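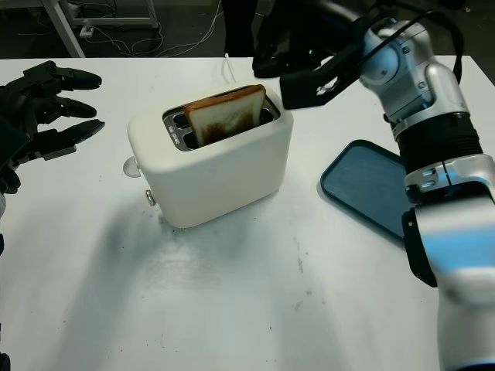 Breakfast station going to the arms in November, anyone else been thru this?

crumbtray_dan
Posted Wednesday, September 16, 2026
Commissary kitchen, Trullwood site. Management told us Monday the toast line is switching over in November. Arms do the toast, we do everything else. 3 of us on that station now, been told "no layoffs, new duties." New duties not written down anywhere. Anybody work next to these things yet? What changes day to day?

nightshift_lo
We got ours in spring at Erach. Hours stayed the same. Job didnt. You stop making food and start watching food get made. Refill bread, wipe down, clear faults. Feet hurt less, brain hurts more.

pan_handler77
lol at "no layoffs." Heard the same. No layoffs, then two people quit and the spots never got posted. Get the duties in writing.

nightshift_lo
@pan_handler77 depends on the place. We actually hired one.

pan_handler77
One. ok

stivetti_temp
Can it even pull a slice without wrecking it? Bread isnt boxes. Soft middle, hard crust, never the same twice.

crumbtray_dan
Only seen the trial setup. Regular two slot toaster, hand on one side, gripper on the other. Not exactly a conveyor. Trainer says the grip gets tuned for each loaf type and we'd be the ones flagging bad slices. So who decides whats burnt? Me or the screen?

nightshift_lo
You. Push for that. At ours the lead can overrule it, took weeks of arguing. Before that it would pass stuff I'd never put on a plate.

grillside_mo
Unpopular but I'd take it. Did toast and eggs for 400 covers every morning, wrists are shot. Let the arm have the toast. Give me the eggs.

pan_handler77
And when it does eggs?

grillside_mo
then I'll complain about eggs

stivetti_temp
Whats the pay for the fault clearing part. Thats tech work imo. Cordeiro st. kitchen gave people 95 cents more an hour once they did the operator training. Not great but its something

crumbtray_dan
Nobody's said a word about pay. Training is two half days, paid. Going to ask about the rate before I sign up.

nightshift_lo
Ask BEFORE. Also ask who gets written up when the line stops. We logged 1,964 stops our first stretch and for a while every one had a crew name next to it, even when it was just a jam. Got that changed, now theres a separate code for machine faults.

crumbtray_dan
ok that one I would not have thought of. Adding to the list. Meeting is next week, will post what they say

pan_handler77
bring a pen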